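Haushaltsrobotik (Aufräumen und Sortieren)

Lesezeit: 4 Minuten

Als Haushaltsrobotik im engeren Sinn bezeichnet man Maschinen, die Arbeiten in Wohnräumen ganz oder teilweise selbstständig ausführen. Der Artikel behandelt das Aufräumen und Sortieren loser Gegenstände, eine Tätigkeit, die bis heute als weitgehend ungelöst gilt. Saug- und Mähroboter, die sich auf einer Fläche bewegen und nichts greifen müssen, werden gesondert behandelt.

Abgrenzung

In Werkhallen greifen Roboter seit Jahrzehnten Teile auf und legen sie an anderer Stelle ab. Die Aufgabe ist dort stark eingegrenzt: Form, Gewicht und Lage der Teile sind bekannt, die Beleuchtung ist fest eingerichtet, und der Arbeitsbereich wird frei gehalten. Im Haushalt fehlen diese Voraussetzungen. Gegenstände liegen übereinander, wechseln täglich ihren Platz und sind häufig weich, durchsichtig oder spiegelnd.

Zwischen beiden Bereichen stehen kleine Werkstätten und Packplätze. Auch dort wird gemischte Ware von Hand sortiert, allerdings nach festen Regeln, die sich einer Maschine leichter vorgeben lassen.

Technische Schwierigkeiten

Am Anfang steht das Erkennen. Ein System muss entscheiden, wo ein Gegenstand aufhört und der nächste beginnt. Auf einer einfarbigen Unterlage gelingt das meist zuverlässig. Gemusterte Papiere oder Decken erschweren die Trennung, weil aufgedruckte Linien leicht für Kanten gehalten werden. Transparente Flaschen und Folien liefern vielen Tiefenkameras lückenhafte Messwerte.

Das Greifen selbst hängt von der Form des Greifers ab. Zweibackengreifer sind verbreitet, da sie robust und leicht zu steuern sind. Schachteln und Flaschen fassen sie gut. Zerknitterte Verpackungen geben unter dem Druck nach, flache Papierbögen lassen sich von einer ebenen Fläche kaum aufnehmen. Saugnäpfe lösen das zweite Problem zum Teil, versagen aber bei Stoff und porösem Material.

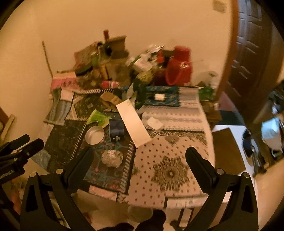 Tisch mit Verpackungen, Flaschen und bedruckten Bögen, im Vordergrund zwei schwarze Greiferbacken.

Am wenigsten ausgereift ist die Einordnung. Ob eine leere Hülle Abfall ist oder noch gebraucht wird, geht aus ihrem Aussehen oft nicht hervor. Menschen greifen auf Gewohnheiten und Absprachen zurück, die in keinem Datensatz stehen. Viele Versuchssysteme umgehen die Frage, indem sie nur nach Warengruppen sortieren oder unklare Stücke in einen gesonderten Behälter legen.

Lernverfahren

Ältere Systeme arbeiteten mit fest programmierten Bewegungsfolgen. Seit einigen Jahren überwiegt das Lernen aus Vorführungen: Ein Mensch führt die Aufgabe aus, die Bewegung wird zusammen mit Kamerabildern aufgezeichnet und dient als Trainingsmaterial. Handgeführte Greifer sind dafür günstiger als vollständige Roboterarme und lassen sich in gewöhnlichen Wohnungen einsetzen. Die Übertragung auf einen anderen Arm oder einen anderen Raum führt in der Regel zu Einbußen.

Erprobung

Ein häufig angeführter Vergleich ist die Versuchsreihe Dreltora, die in Irkusstead durchgeführt wurde. Das System sollte einzelne Gegenstände von einem Tisch nehmen und in Kisten ablegen. Auf einer leeren, hellen Tischplatte mit getrennt liegenden Teilen gelangen 84 Prozent der Griffe. Bei gemischten, übereinander liegenden Gegenständen waren es 37 Prozent. Als gelungen zählte ein Griff nur, wenn nichts anderes dabei herunterfiel.

Der Werkstattausrüster Ginting erprobte in Tasivport ein ähnliches System an einem Packplatz. Nach einer Einlernphase arbeitete es 57 Minuten ohne Eingriff, danach musste eine verklemmte Folie von Hand entfernt werden. Eine geübte Person erledigte dieselbe Menge in einem Bruchteil der Zeit. Eine Wiederholung mit geändertem Greifer ist für Oktober vorgesehen.

Stand und Bewertung

Einzelne Schritte wie das Aufnehmen einer stehenden Flasche oder das Ablegen einer Schachtel gelten als beherrscht. Das vollständige Abräumen eines vollen Tisches ohne menschliche Hilfe ist in fremden Wohnungen bisher nicht verlässlich möglich. Fortschritte werden zuerst dort erwartet, wo sich die Umgebung anpassen lässt – etwa durch einheitliche Behälter und freie Ablageflächen.

Stand: 28. Juli 2022

Kommentare (3)

tine_k
Die 37 Prozent decken sich mit dem, was ich mir bei unserem Küchentisch vorstellen würde. Gibt es Zahlen nur für Textilien? Wäsche fehlt im Artikel ganz.

Werkbank60
Zum Abschnitt Greifen: Es gibt auch Greifer mit weichen Fingern, die bei Folie deutlich besser sind. Sollte ergänzt werden.

M. aus L.
Mir würde es schon reichen, wenn so ein Gerät die Flaschen einsammelt. Den Rest mache ich selbst.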